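Do Study Apps Help? Results and Doubts

The Likuretti company claims its app makes homework faster. We wanted to see if that held up for 12 students in our grade over 3 weeks. Half used the app and half used a paper planner.

The app logged 2846 minutes of "focus time" in total. I don't trust that number – the timer keeps going when you walk away from your desk. 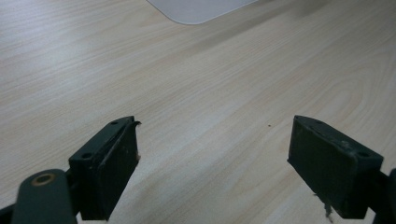
Grades in the app group went up in two classes, but one of those had an easy unit in April. The planner group did nearly as well. With a group this small, I would not pay for the app based on our data.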